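Spent this morning at the range finally getting the new scope sorted on my old .22, and I have thoughts, so settle in, friends.

First off, I went with the Tekolero 3-power after going back and forth on it since January. The Arnar was lovely too, but the eye relief just never felt right to me and I wear glasses, so that was that.

Mounting took me 15 minutes at the kitchen table — most of it spent hunting for the right hex bit, which was in my jacket the whole time. Snug the ring screws a little at a time, going back and forth from side to side, and please check that the reticle is level before the last turn. Ask me how I know! 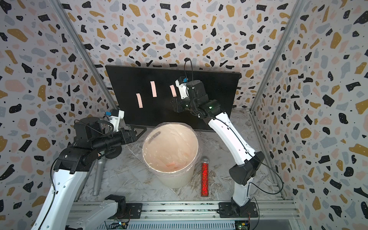 Tsikata wrote back to say that I should have started at 25 yards and that half the folks who burn through a box of ammo on a new scope never get on paper in the first place.

Fair enough, and I did start close. I shot groups of 5, let the barrel rest, and moved the dial 2 clicks at a time. Slow, I know, but I like slow, and it makes for a nice morning.

The wind picked up before lunch so I packed it in. Next trip I want to try the Drotesetti flip caps, if they ever come back in stock in my size. If you've got a pair, tell me whether the hinge holds up in the cold!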